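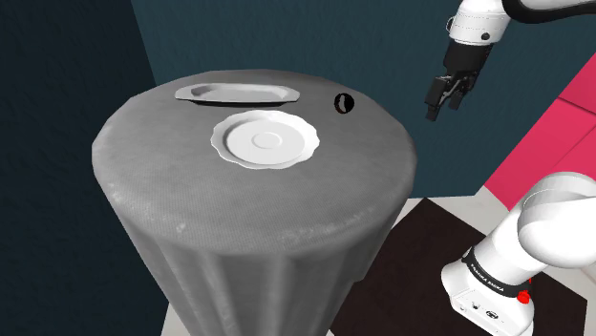 Speaker notes – Etness staff and managers' day, 27/05/2023
Talk: The arm in the banqueting room, and what it changes for the people who work there
Speaker: Xiuying Ye
Length: 40 minutes, questions included

OPENING (keep it short)

Say who I am. I ran function rooms at Badano before I came to Stirton, and I have laid and cleared a lot of tables. I didn't train as an engineer. If someone asks how the motors work, pass it to the technical table after lunch.

Say what the talk is for. We are planning to put one arm beside the clearing tables at Stirton in October. Before that, everything is being tried out on a computer. I want to talk about the job as it is done now, what the arm would take over, and what that leaves.

THE TABLE ON SCREEN

Point out that this is simulated. A round table with a grey cloth, a long tray, a scalloped plate, one arm to the side. Some of you will say it looks too tidy. It is. A real table at the end of a dinner has crumbs, napkins and somebody's glasses on it. We start with very little on the cloth and add to it.

Ask the room: which would you pick up first, the plate or the tray? Let them answer. Usually the room splits. The tray is behind the plate and the gap between them is narrow. People who have done the job tend to take the plate first to make space, and they do it without thinking. The arm needs that order worked out for it, and the people who can work it out are in this room.

Mention the cloth. Anyone who has cleared a round table knows what happens if you drag instead of lift.

Mention the gripper. Two fingers. You and I slide a hand under a plate and tilt it. The arm has to take hold of an edge, and a wavy edge is a different matter from a plain one. This is why we asked the kitchen for the list of crockery. If a pattern is going to be a problem we would like to know before anyone orders more of it.

WHAT THE JOB IS NOW

A clearing shift at Stirton is nine people. Roughly 90 tables on a big night. Most of the shift is reaching, stacking and carrying, and most of the sore backs and wrists come from the reaching. Pause here. Ask for hands if anyone has had a shoulder go. Don't push if they would rather not.

The other part of the shift doesn't show up in the rota. Spotting a hearing aid in a napkin. Telling the kitchen that a whole table left the fish. Showing new starters how to carry. We need to keep that part, and at the moment it has no time set against it.

WHAT CHANGES

The arm works at one station. Tables would be wheeled to it after guests have left. It stays out of the room during service.

Someone has to run the station. That is a new role and it will be paid at the higher grade. Shen has agreed the training, seven sessions, all in paid hours. Clearing staff get first choice of places. Say this slowly, people will want to write it down.

Pace. This is my main worry and I should say so. If the arm sets the speed, the person feeding it ends up chasing a machine all night. The plan is that the person at the station starts each table when they are ready, and can stop the arm without asking a supervisor. I want that in the written procedure before October – a promise from me in a talk is no good to anyone on a late shift.

Breakages. At present they go down against the shift. With the arm there they will be logged against the station, and no one's name goes next to them.

Hours. There will be no cut to contracted hours during the trial. I can't speak for what comes after it and I shouldn't try. If pressed, say the review will be shared with staff reps at the same time as managers.

WHAT I DON'T KNOW YET

How it copes with dark items under low light. Whether wheeling tables to the station saves any effort or just moves it. How loud it is in that room.

QUESTIONS

Leave at least ten minutes. Take the clearing staff first. Sign-up sheet for the training is by the door, and there is a second one in the Stirton staff room for anyone on shift today.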